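The Arm Is the Cheap Part

Every equipment pitch I have sat through in the past few years has the same slide in it. On the left is the price of a robot arm. On the right is a year of wages. The left number is smaller, and the salesperson lets it hang there for a while before moving on.

I have no quarrel with the left number. Arms have become cheaper and easier to program, and the small ones can be set up on a table by people who have never worked in a car plant. My quarrel is with everything the slide leaves off. After a spring of reading purchase requests and visiting the places that wrote them, I think most first-time buyers are budgeting for a product when they ought to be budgeting for a room.

Take Fluvholm, a contract packing firm that handles small parts for medical suppliers. Its request was one of the better ones I read. It listed the arm, the gripper, a stand and 7 days of installation. The job was modest: pick parts off a table, put them in a bin, do it all shift. The seller, Rurnberg, had shown a video in which the arm did this without a pause.

Fluvholm's installation took 12 weeks. The arm worked on the first afternoon. The weeks went into the table, the lighting, the cable runs, the wiring for the stop circuit, and a long argument over where parts were allowed to land. The floor had to be cleared twice because the first position put the arm's elbow over a walkway. Labor for all of this came out of the maintenance budget, so on paper the project was on target. The maintenance manager's numbers for the year told a different story, and I suspect they were read by fewer people.

What the quote does not list

Anyone planning to buy should spend an hour standing next to a cell that is still being worked on. Skip the demo room. Look at how much of the space belongs to the robot and how much belongs to the people getting it to behave.

A test table will often be covered in plain paper and marked off with tape, so that a position can be called by its square and found again the next day. Tape and paper cost next to nothing. The hours spent deciding where the tape goes cost plenty, and they come back each time the part changes. Then there is the side desk, with its keyboard and its teach pendants, and with them somebody whose working day is now spent there.
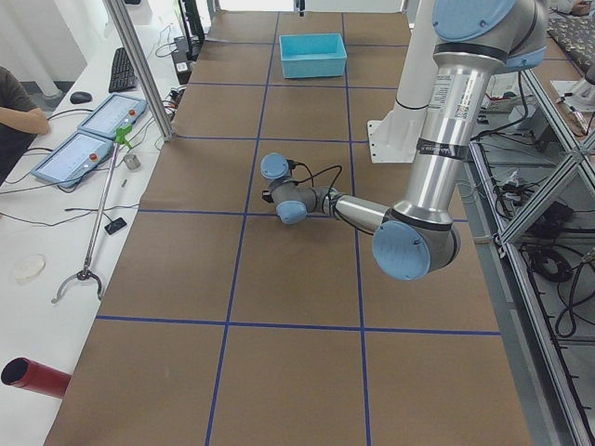
The second arm problem

Sellers like to talk about adding a second arm. The first one pays for the setup, they say, and the next comes at a discount because the hard work is done. Dradurska, which leases arms to small shops, builds its whole offer on this idea. The second unit in its package is priced well under the first.

I would want to see that savings in somebody's actual books. Two arms that can reach the same spot have to be kept from trying to occupy it together. That means more programming, more testing, and a fresh look at safety. It can also mean a second pendant, with its own stop button and its own cable across the desk. If the arms work on separate tables, the discount makes more sense, but then you are paying for a second table and the floor under it.

One plant I visited had bought two arms at once to get the better rate. The second was still in its crate in November. The finance charge was not in a crate.

About those cycle numbers

Grønli, a maker of end-of-arm tooling, advertises its grippers with a test of 1,000 picks. It sounds like a lot. On a line that makes a pick every ten seconds, 1,000 picks is done before lunch. I asked the company what was being picked, how far apart the parts were, and whether anyone had stepped in to straighten one. The answer covered the first question only.

A buyer should ask all three and should ask for the run to be repeated with the buyer's own parts, including the ugly ones. Bent parts, parts stuck together, parts upside down. If the seller wants to charge for the trial, pay it. It is the best money in the whole budget, and if the result is bad it may be the only money you lose.

Ask also who picks up what the robot drops. Parts roll under things. Somebody has to stop the arm, get the part and start the arm again, and that person has a wage. I have yet to see a payback sheet with a line for it.

How I would write the budget

Start with the arm and gripper at the quoted price. Put the table, mounts, frame and wiring on their own line and get them quoted separately, even if the seller offers to fold them in. Folded-in costs have a way of unfolding.

Next, estimate the hours your own people will put in, at their full cost, for the first year. Most requests I read left this blank or entered the training days alone. Then set aside money for changing the job once, because you will. A customer alters a tray, or a part grows by the width of a fingernail, and the program no longer fits.

Last, write down the date on which you would give up. Fluvholm had no such date. Its arm is running now, and the firm says it is happy with it. When I asked what the cell had cost in total, I was sent the original quote.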